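Memencombe revises rules for stone countertops in rental kitchens

MEMENCOMBE - The town housing office has issued revised rules for natural stone countertops in rental units, covering sealing, edge support and the repair of stains. The rules take effect in September and apply to marble, limestone and travertine. Granite and engineered stone stay under the existing code.

Under the new text, a landlord who installs a marble counter must have it sealed before the unit is let and resealed between tenancies. The sealer must be a penetrating type. Surface coatings that form a film are no longer accepted on work areas, although they may remain in place on window sills and shelves until the next refit.

The office said the change follows a review of deposit disputes in the Butard district, where many older apartments were refitted with pale marble. The review looked at 200 dispute files. Most concerned etching, the dull marks left when lemon juice, vinegar or wine reacts with the calcium carbonate in the stone. Sealing slows the uptake of oil and colored liquids but does not stop etching, and the earlier rules did not separate the two kinds of damage.

The revised text does. A stain is defined as a change of color below the surface. An etch is defined as a loss of polish at the surface. Light etching on a counter more than 3 years old will be treated as ordinary wear and may not be charged to the tenant. Deep etching, chips and burns can still be charged, up to the cost of honing and repolishing the affected slab.

Installers will also have to meet a support requirement. An overhang deeper than 8 inches must be carried on brackets or a fixed panel, and the position of the brackets must be marked on the drawing filed with the office. Joints must be kept clear of sink cutouts. Slabs with open veins are to be backed with mesh before they are set.

Ueda, a stone supplier with a yard on the east side of town, said it would give a printed care sheet to each landlord who orders a cut slab. The sheet advises a pH-neutral cleaner and warns against scouring powder. It also lists the standard test for a worn seal: water is left on the stone for several minutes and wiped away, and a dark patch underneath means that resealing is due.

Natural color variation is excluded from the definition of a defect. Veining, mineral spots and differences in tone between slabs cannot be raised as damage by either party, provided they appear in the check-in record. Landlords are asked to record the full work surface in even light, with a separate close view of any existing mark. 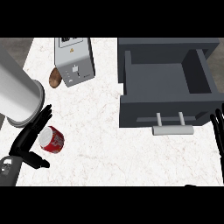
Rendering of a white marble countertop with faint reddish-brown and gray veining.

The fee for a permit that includes stone work will be set at $400, payable on filing. Work already under permit may be finished under the old rules. The Hunosow district, which runs its own inspection desk, has adopted the sealing and wear provisions but has deferred the support requirement pending a separate review of its building code.

Copies of the revised rules are available at the housing office counter.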